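Work and Automation, Unit 5
Handout to accompany the lecture by Candela Manzano
Reading before class: the Fukstead case notes, first half

Last time we ended with a question from the floor: if a robot takes over part of a job, what happens to the rest of the job? I love that question, and I want to give it the whole of today. Most of what gets written on automation at work counts jobs won and lost. We are going to stay much closer to the ground and look at doors, shelves, panels, carts, and the people who used to handle all of them by themselves.

Our case is Fukstead, a company that looks after furnished buildings for other firms. It employs 600 people across its sites. Seven of them work on the crew we are following, led by Shireen Lekota, and their days are made of small physical errands: open up, check a room, bring a part, put something away, close up, go on to the next room. Two years ago the crew began sharing that work with arm robots.

1. What a task is made of

Start with a door. Ask anyone on the crew to describe going into a room and they will skip the door altogether. It isn't a task to them, it's part of walking! For a robot the same door is a whole chain of steps: find the lever, get the fingers around it, turn it far enough, keep hold while the door swings, let go at the right moment. Every link in that chain has to be designed by somebody, and every link can fail separately. 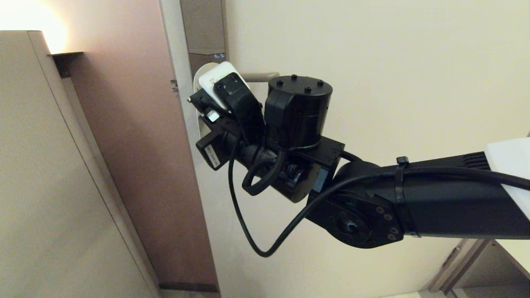 This is where Bayu Sembiring's task diaries come in, and they are a treat to read. He asked each crew member to write down everything they did in one shift, however dull. The first diaries ran to half a page. After a month of working beside the robots, the same people were filling five pages, with notes on which levers are stiff, which doors drift shut, which corridors get crowded before lunch. They had known all of it for years. They had never needed words for it until a machine had to be told.

Two terms to learn here:

Tacit knowledge — what a worker knows how to do but doesn't normally put into words.

Articulation work — the effort of fitting separate tasks together so that the whole thing runs. It rarely appears in a job description.

Keep both in your notes. They come back in Unit 7 when we talk about pay.

2. Who does the fitting together?

When the robots arrived, management expected the crew's walking time to fall, and it did. What grew was articulation work. Someone has to decide which rooms the robots take, move a cart that has been left in the way, and judge whether a job is worth handing over at all. Pieter Ntuli, the longest-serving member of the crew, told Bayu: "I used to carry things. Now I arrange for things to be carried, and I'm tired in a different place." I have quoted that line in every lecture I've given this year and I'm not done with it yet.

Notice what he is and isn't saying. He doesn't want the carrying back — his shoulders are better and he is glad of it. His complaint is that the arranging was added to his day without a title, training, or a line on the rota. Shireen took that up with management, and in April the crew got a paid half hour at the start of each shift for planning. It sounds tiny. Read the diaries from before and after and tell me it was tiny!

3. Handling flat things

Now to grip. Boxes are kind to a gripper. Panels are less so, because a wide flat piece held at one narrow end can swing or tilt, and its far edge may reach a cabinet long before the fingers do. People deal with this by using a forearm, a hip, or a colleague. A two-fingered gripper has to manage with where it holds and how slowly it moves. 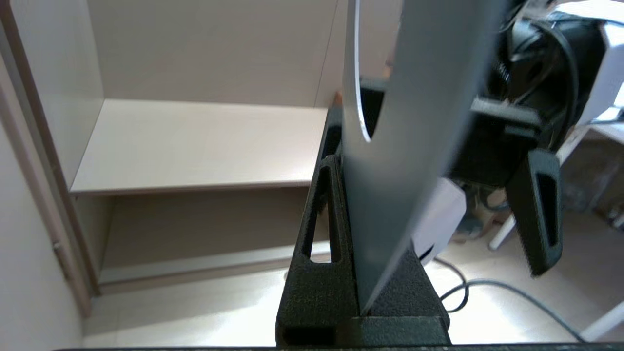 Page 4

The crew's contribution here was large. The supplier, Trarkis, had planned its trials with new, perfectly square pieces. Shireen's people brought along the shapes they meet in an ordinary week, curved and angled ones included, and asked for those to be tried first. That changed the order of the whole trial, and it changed who was in the room when decisions were made.

Compare this with the Hladun case from Unit 3, where the workers saw the equipment on the day it was switched on. Same kind of work, similar machines, very different mood six months later.

For discussion

Choose one errand from your own job or household and write a task diary for it. Where does the tacit knowledge sit?

Should planning time be paid at the same rate as the handling it replaces? Bring an argument for each side.

Hendrik Pillay argues in the Beseo reader that workers should have a veto over which tasks are handed to machines. Would Pieter use it, and on what?

Diaries are due at the start of the next class. Handwritten is fine.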